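Chapter 5
Loading a Vise from a Tray

In the last chapter you bolted the arm to its pedestal and ran each joint through its range with no load. The arm can now go where you send it. In this chapter you will give it a job: take a block from a tray, place it in a machine vise, and later put it back.

The job is called machine tending. In a factory it means keeping a mill or a lathe supplied with parts. In a garage or a shared shop the parts are fewer and the runs are shorter, but the steps are the same. The build followed in this chapter is the Pidedano cell, which was planned for one bay of the Tornari shared workshop. All of its layout was worked out in simulation before any metal was cut, and you should do yours the same way. Moving a table on the screen takes a few seconds. Moving a real one means unbolting the pedestal and measuring everything again.

5.1 The parts of the cell

The cell has one arm with a two-finger gripper, one vise, and a place for blocks to wait. The vise goes near the front of the table so that you can reach it by hand when the arm is stopped. The trays go close to the vise. Long moves between tray and vise waste time, and they give the arm more chances to run into something.

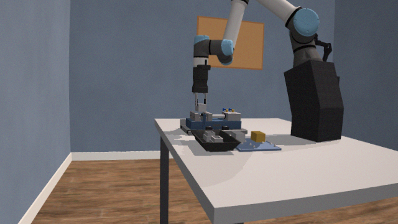
Before going further, fix three heights in your notes. The first is the clearance height. Every sideways move is made at this height or above it, and nothing on the table may stick up into it. The second is the approach height, straight above the block, where the gripper stops and slows down. The third is the grip height, where the fingers close. On the Pidedano cell the approach height is 200 mm above the table and the grip height is 14 mm below the top face of the block. Yours will depend on your vise and on the length of your fingers.

The arm should travel between the approach height and the grip height in a straight vertical line. Most controllers have two kinds of move, one that turns the joints by the shortest path and one that keeps the tool on a line. Use the joint move for travel and the line move for the last part. If you mix them up, the fingers will swing in from the side and knock the block over.

5.2 Checking the layout from above

A side view tells you about height and very little about reach. Switch the simulator to a view from overhead and run the arm slowly from one stop to the next. Watch the elbow as well as the gripper. Beginners tend to look only at the tool, and the elbow is usually what hits the wall or the post.

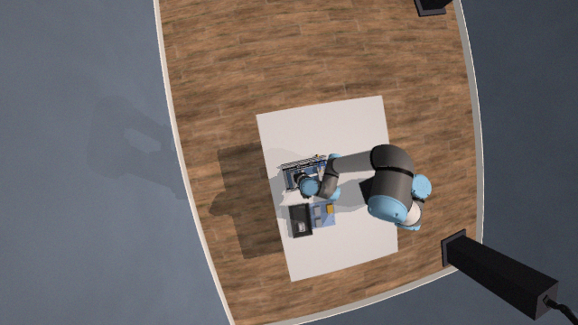 Figure 5.2. The cell seen from overhead, with the arm reaching in from the right side of the table. The black bin and the blue tray stand side by side.

Mark on your plan any spot where the arm is nearly straight. An arm stretched that far has trouble holding a straight line, and small errors in the joints turn into large ones at the fingers. Slide the tray toward the pedestal until the elbow stays bent at every stop.

5.3 Fingers and clearance

The gripper is wider than the block it holds. This sounds too plain to mention, yet it is the most common cause of a crash in a first build. Each finger needs room on its own side of the block, both when it comes down open and when it opens to let go. Allow 5 mm on each side as a starting figure.

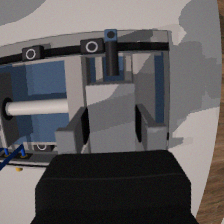
Check the body of the gripper too. When the fingers reach into a tight space, the body follows them in, and it may touch a rail or a clamp long before the fingers touch the part. Cassim, the free simulator used in this book, can show contact in red if you turn on collision shapes for the tool. The setting is off when the program is first installed.

5.4 Naming the stops

Give each stop a name that says where it is. TRAY_UP and TRAY_GRIP are good names. P1 and P2 are not, and you will not remember them in February when you come back to a program you wrote in the fall. If you use the Evon controller board, keep each name to 15 characters or fewer.

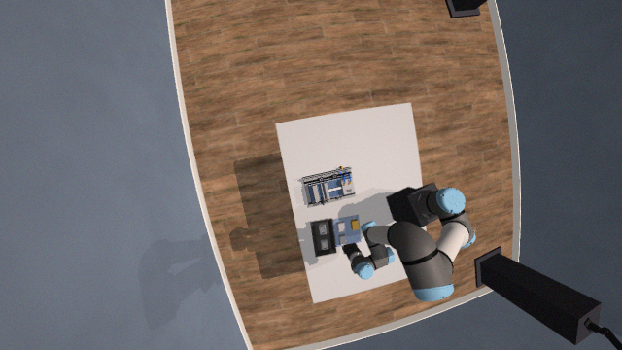

Figure 5.3. Overhead view with the gripper close to the lower edge of the blue tray. A yellow block is in the tray's upper right corner.

Write the list of stops on paper before you enter it. Next to each one, put the kind of move, the speed, and whether the fingers are open or closed on arrival. You will need this list for the exercise in Section 5.5, where the stops are joined into a full cycle and run at low speed.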